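In Defense of Keeping the Old Computer
by Cadi Howells

My sister called me in September to say she was putting her computer out at the curb. It was slow, she said, and the fan made a noise like a hair dryer, and anyway the kids were embarrassed by the size of it. I asked her to wait until I could drive over to Tremard and take a look, and she sighed the way she has sighed at me since we were small, and said I could have until supper.

I've been turning that phone call over in my mind ever since, and I want to make a case for something that I know sounds a little fussy. I think we give up on our machines too soon. I think we do it mostly out of boredom, and partly out of a kind of shyness about opening the lid, and I'd like to talk you out of both if you'll let me ramble for a bit. 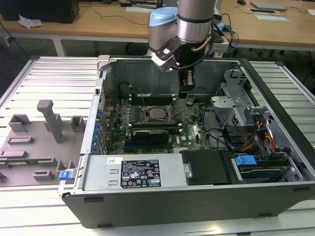 Is it worth fixing up a computer that still turns on?
Most of the time it is, as long as you mainly use it for letters, photos, bills and the web. A bit more memory and a newer drive will usually do more for an older machine than people expect, and if you don't like the result you can still replace it later.

My father had this attitude about everything with a plug. He grew up in Trorkholm, where the nearest shop that sold anything electrical was two hours away by bus, and he kept a radio going for most of my childhood with parts he'd pulled out of other radios. I can't say it was ever a beautiful radio (the dial was held on with a piece of cork, and you had to lean on it for the ball game) but it sat on the kitchen shelf and it talked to us every morning while we ate our oatmeal. When it finally went, he was truly sad for a day or so, and then he took it apart and put the good bits in a coffee can.

Now, I'm not my father. I pay people to fix my car and I've never once bled a radiator. But I did pick up from him the notion that a thing with a cover on it was put together by somebody and can be opened by somebody, and I think that's a notion worth handing down. My niece is twelve, and when we got the side off her mother's computer that evening she put her whole face in it. She wanted to know what every part was called. I knew maybe half of them, so we looked up the rest together at the dining table, and supper was late.

There are fair arguments on the other side, and I've heard them all from my brother-in-law. Old desktops can use more electricity than a little modern laptop. Some of them can't run the newest system, and it isn't wise to do your banking on one that no longer gets its security updates. I grant him all that! If a machine has reached that point, find it a quieter job, or take it to a proper recycling place and let somebody have the parts. What I mind is the perfectly good one that goes out with the trash for being dusty and beige and a few years behind the neighbors'.
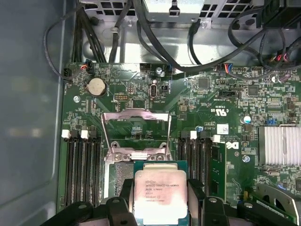
A Xeon processor with its lettering still easy to read.

I mind the money, too, I'll admit. My sister had already picked out a new one from the Dufour catalog, and it cost more than her stove. We spent a small part of that on memory and a drive, and we cleaned out the fan with a soft paintbrush and a great deal of sneezing. It starts up before she's sat down now. She tells people she always meant to keep it.

And there's a comfort in it that I have trouble putting into words. I've written on the same keyboard for so long that the E is worn clean off. I know the little click my computer makes before it wakes. When I read an advertisement telling me I'll fall in love with something by Urnura this winter, I think, well, I'm sure it's lovely, but I already have one, and it knows where all my recipes are.

So before you carry yours to the curb, give it one evening. Unplug it, find the right screwdriver, clear off the table and invite a child if you have one handy. Blow out the dust (outdoors, please, I learned that the hard way) and see whether there's room for a little more memory. If you get stuck, ask around, as there's usually someone on the block who'd be tickled to come over and be useful. I've had two neighbors bring me theirs already, and I still have the paintbrush.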